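Print this page | E-mail this page
Search this site Enter keywords Go

Review: Drovano constituent contact software

21 August 2021

Drovano is a contact and petition tool supplied by Heseo to advocacy groups, campaign offices and membership bodies. The Makokha Centre for Civic Participation tested it during a campaign asking state legislators to oppose two bills on housing discrimination. It replaced Dimano, which the Centre had used for earlier campaigns.

Setting up the petition page took one afternoon. Supporters enter a postcode and are matched with their own representative, whose office details appear beside a draft letter. The draft may be edited freely. In our trial 113 supporters began a letter and 111 sent one. Of those, 57 changed the wording before sending, a higher share than we recorded with Dimano.
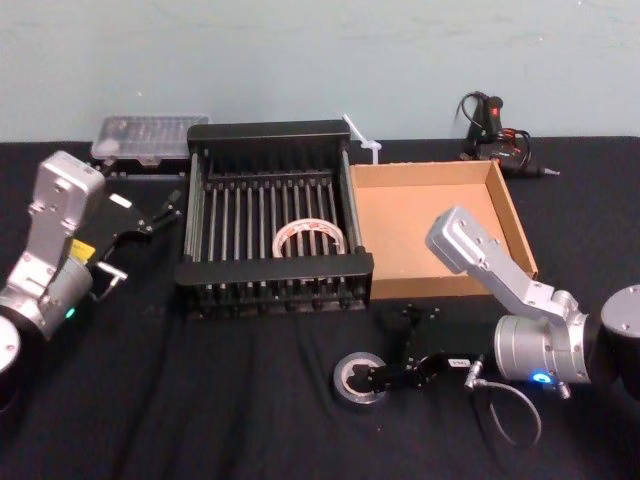

Donation handling is less satisfactory. Gifts made through the petition page are recorded separately from membership payments, and the two lists cannot be merged without exporting both. Groups required to report contributions by donor should allow staff time for this work. The receipt template is also fixed, and our request to add a legal notice was declined.

Privacy settings are clear. Supporters may ask for their records to be deleted, and the request is logged with a date. Heseo's help desk answered our written questions within 2 working days.

The Centre recommends Drovano for letter-writing and petition campaigns of modest size. Organisations that depend on online fundraising should keep a separate donation system for the present.

Print this page | E-mail this page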